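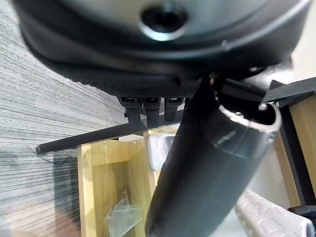 *View from the wrist camera, with the wooden compartments underneath.*

17 April 2022

I spent the morning on the wrist camera again. It had slipped on its mount, and the picks were landing to one side of where I wanted them. Most of the view is taken up by the arm itself, so a small shift costs me a good part of the bin.

The order I use now:

1. Park the arm over the compartments and cut power to the gripper.
2. Loosen both mount screws half a turn. Any more and the camera drops.
3. Turn the camera until the wooden divider shows on the left of the black cylinder.
4. Tighten, then run the arm through the full wrist rotation and check again.

Step four is the one I used to skip. The cable pulls at the far end of the rotation and drags the mount with it. Clyde Greenberg suggested leaving 20 mm more slack at the elbow, and I did that today.

Clear bags are still the hard case. The yellow wood shows through the plastic, and the software takes the bag for bare floor. The white packages with the embossed surface give me less trouble. I raised the exposure from 12 to 20 and will run 200 picks before I touch it again.

The new mount from Trustik should arrive in June. Until then I check the screws every time I start up.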